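Clirundale Community Church
Household and Hall Notes: Care of Baptismal Linen, Gowns and Candles

The following notes are issued to families preparing for a baptism and to those who look after the robing room. They replace the sheet handed out in February. Please keep a copy with your baptism papers.

Borrowed gowns

The church holds gowns in children's and adult sizes. A gown may be borrowed for the day of the service and is to be returned within the fortnight, laundered and on its own hanger. Families who would like to make their own are welcome to do so. A plain cotton or a cotton and polyester blend is recommended for baptism by immersion. Very light fabrics cling and become see-through when wet, and should be lined.

Small curtain weights sewn into the hem will keep the gown from floating. Place them at the side seams and at the centre front and back, and enclose each one in a scrap of the same fabric. Fishing sinkers made of lead are not to be used.

Washing after the service

Gowns should be rinsed in cold tap water on the same day. The water in the baptistry is treated, and any residue left to dry in the fabric will yellow it over time. If a gown cannot be washed that day, rinse it, wring it gently in a towel and hang it in the open air overnight. It should not be left folded in a plastic bag.

Wash on a gentle cycle in warm water with a mild detergent. Chlorine bleach is not suitable for any of the church gowns, as it weakens the stitching at the yoke. Where a gown has already yellowed, soak it for two hours in warm water with an oxygen-based whitener, following the quantity on the packet, and rinse twice.

Line drying is preferred. Iron while slightly damp, starting with the sleeves and finishing with the front panel. Embroidered crosses are ironed face down on a folded towel.

Christening gowns kept in the family

Many families bring a gown that has been worn by several generations. These are often fine lawn or silk and should be handled with more care than a modern garment.

Check the seams and buttons in daylight well before the service. Loose buttons can be secured with a single strand of silk or fine cotton thread. Remove safety pins as soon as the service is over, for they rust quickly and the mark is very hard to lift.

Cotton and linen gowns in sound condition may be hand washed in a basin lined with a white towel. Lower the gown into the water on the towel and lift it out the same way, so that the fabric never has to bear its own wet weight. Silk, and anything with metal thread, should go to a specialist cleaner.

Store the gown unstarched in acid-free tissue, with rolls of tissue inside the sleeves and along the folds. A lidded cardboard archive box is suitable. Refold along different lines once a year. Cedar blocks may be kept in the cupboard but must not touch the cloth.

Candle wax

Each candidate receives a candle, and wax on clothing is the most frequent question put to the robing room.

Allow the wax to harden completely. An ice pack held against the back of the fabric will speed this up. Lift off what you can with the edge of a spoon, then lay the fabric between two sheets of plain paper towel and press with a warm iron, moving to a clean area of towel as the wax is drawn out. Printed paper napkins will transfer their colour and should be avoided. Any faint ring that remains can be dabbed with methylated spirits on a cotton bud, after testing on an inside seam.

For wax on the carpet, use the same method with the iron on its lowest setting — and keep it moving. Wax on the timber pews is to be softened with a hair dryer and wiped away with a soft cloth.

Towels and the robing room

Candidates are asked to bring 2 large towels, a dark-coloured one for standing on and one for drying, together with a full change of clothes and a bag for wet things. Rubber-backed mats are laid between the baptistry steps and the robing room door. Please do not move them.

Wet mats are hung over the outside rail after the service and brought in when dry. The robing room window is to be left open on the latch until evening.

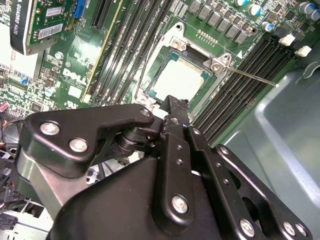
Graça Tavares writes that vinegar in the rinse water did more for her family's christening gown than any whitener, and asks whether it might be added to these notes. Half a cup of white vinegar in the final rinse is quite safe for cotton and linen and helps to clear detergent from the fibres. It must never be combined with bleach, and it is not advised for gowns with metal fastenings.

Flowers

Fresh flowers near the font should have the anthers removed from any lilies, as the pollen stains white fabric on contact. If pollen does fall on a gown, do not rub it or wet it. Lift it with sticky tape, pressing lightly, and leave the garment in the sun for the afternoon.

Returning items

Gowns, hangers and spare towels may be left with Shufen Peng or Knut Kröger at the hall. Please pin a note to any gown that needs mending, stating where the damage is. Small repairs are carried out before the gown is put away.

Notes revised 22 July 2023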